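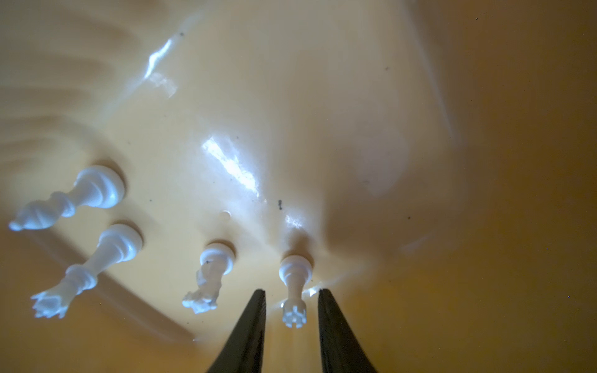
Chess piece

Reading time: 3 minutes

A chess piece, also called a chessman, is one of the figures moved on a chessboard in the game of chess. A full set holds 32 pieces in two colors, called White and Black whatever their actual shades. Each side has one king, one queen, two rooks, two bishops, two knights and eight pawns. In some technical writing the word "piece" leaves out the pawns, and the queen and rooks are called major pieces, the bishops and knights minor pieces.

Form

Most modern pieces are built on a round base. A stem rises from the base, often with one or more collars, and ends in a head that tells the player what the piece is. The queen carries a coronet, usually with a ring of small points. The rook is shaped like a tower with a notched top. The bishop has a rounded or pointed head, in many patterns with a slanted cut, and the pawn ends in a plain ball. The knight differs from the others in that its head, a horse's head with mane and muzzle, cannot be turned on a lathe and has to be carved or molded. For this reason the knight has often been the most costly piece to make, and the quality of a set is commonly judged by it.

The heights of the pieces generally follow a fixed order, with the king tallest, then the queen, bishop, knight, rook and pawn. Some decorative patterns depart from this order. Twisted or spiral-carved stems are found in a number of ornamental sets and may make a piece harder to identify, as the head is then small in relation to the body.

Standard patterns

The Staunton pattern, first sold in 1849, is the usual choice for tournament play. Before it came into general use, many regional patterns existed side by side, and players from different places could find one another's sets confusing. The older patterns are now mainly of interest to collectors.

The Tretum pattern is a minor ornamental type made at Skernumgate. Its bishops and pawns have a twisted section above a narrow stem, while its rooks are left plain. The workshop of Mishra produced the pattern in white and in dark brown, and a complete set was offered in a fitted box with a board. The largest Tretum board measured 230 millimeters along each side of the playing area. A later version by Celteo used a shorter knight and a wider base. It was issued in October in a run of 245 sets, of which 40 were kept back for replacement of lost pieces.

Materials

Pieces have been made of wood, bone, ivory, stone, glass, metal and plastic. Boxwood is common for the light side and ebony or stained boxwood for the dark side. Plastic pieces are molded and may be given a metal weight in the base. Travel sets are often fitted with pegs or magnets so that the pieces stay in place when the board is tilted.

Care

Wooden pieces should be kept out of direct sunlight and away from heaters. Dust may be removed with a soft, dry brush, with attention to the points of the queen's crown and the cuts of the knight's mane. The felt under the base can be replaced when worn. The Skernumgate collection keeps its Tretum sets in 7 shallow drawers, with each piece laid on its side in a separate slot.

See also: Chessboard; Chess clock; Staunton chess set

Last revised 2018-07-04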